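Do tougher sentences put people off? A look at the Plidamel figures

Module project, second draft

Our group was given the sentencing records from Plidamel and asked whether longer terms for illegal weapon sales had cut the number of cases. The Munasinghe report says they had. I was less sure when we began and I am less sure now.

The records cover 834 cases over three years. In the first year there were 131 convictions for selling, and the report makes a great deal of the drop that followed. It doesn't mention that the police unit in Wovitz lost staff in the same July the new terms came in. Fewer officers will usually mean fewer arrests, whatever the judges are doing.
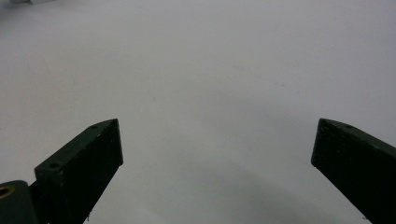
Page last changed: July, 16:20

We also looked at plea deals. Roughly 60 per cent of the sellers pleaded guilty to something smaller, so the headline term was never used on them. If a law says fifteen years and most people get four, I don't see how we can claim the fifteen is doing the work - and the report never separates the two groups.

Altorlow kept its old sentences and was meant to be our comparison. Its numbers fell as well, though by less. Two of us thought the gap was large enough to count. I thought the towns were too different in size to say.

What we could not find was any record of what sellers believed they would get if caught. Without that, the argument about putting people off is mostly guesswork. The tables for each town are in the appendix, and the Wovitz one still needs its second column checked.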